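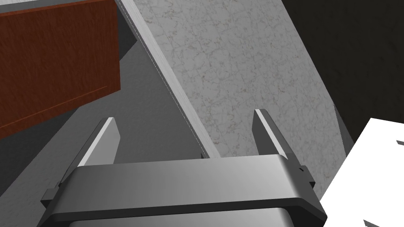
Wrist view, jaws open, nothing held.

Verby two-arm cell (simulated): setup and upkeep notes

I look after the simulated Verby cell, and these are the notes I wish I'd had when I took it over. The release has 147 short runs in it, all rendered, all from the same room. Most of what follows is about keeping the cell in a fit state to record, so if you only want the data you can skip to the last bit.

Getting it going

Load the room first, then the arms, then the views. I know the launcher lets you do it in any order (and it'll look fine for a while!) but the wrist views pick up their mounts when they load, and if the arms come in late you get a view stuck to the world origin. Once it's all up, send both arms to the rest pose and open the jaws. I do this before every batch, even a tiny one.

The room came from the Sulent scene pack. I've left the surfaces and textures alone, so please don't swap them if you want your runs to match mine. 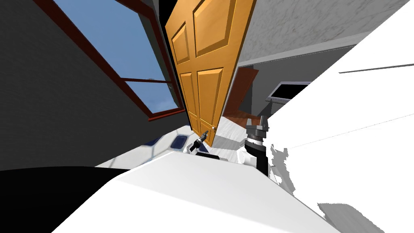 Room view with both grippers, orange door behind.

The room view is tilted and it's meant to stay that way in this release. I did try a level one in July, then put the old one back because the earlier runs all used it. If you level yours, save it under a new name.

Checking the jaws

Every Tuesday I run the jaw check, which is 4 open and close cycles per gripper with nothing between the fingers. You're looking for two things — that both fingers travel the same distance, and that they stop where the config says they should. If one lags, it's nearly always the joint damping. Reset it from the Plotton file and don't tune it by hand, I've lost whole afternoons that way.

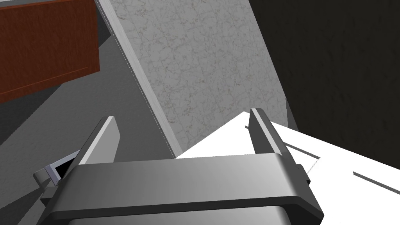

After a reset, save the pose, close everything and load it again. A fair few faults only show up on the second load, especially the one where the finger pads sink into the fingers by a hair. It doesn't crash anything, it just makes contacts noisy, and then grasps go funny much later on when you've forgotten what you changed.

Wrist view drift

This one comes and goes. The wrist view is fixed to the palm, so the palm should sit in the same place in every run. If it doesn't, compare the mount offset with the one in the Ó Dubhghaill branch, which is the copy I trust. Allow up to 4 reloads before you give up and rebuild the mount.
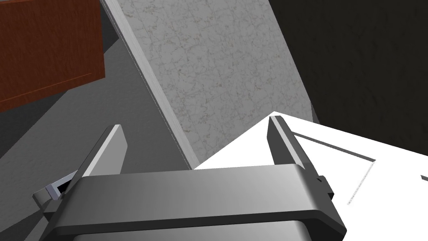 Rebuilding is quick enough. Delete the mount, add it again from the template, paste in the offset and rerun the jaw check.

Known problems

Bright surfaces wash out in some wrist views. Exposure is the same for every run and I haven't corrected it.
Run logs use the machine's local time.
Older configs still call the grippers A and B; the newer ones say left and right.

If you fix something, send me the config as well as the patch.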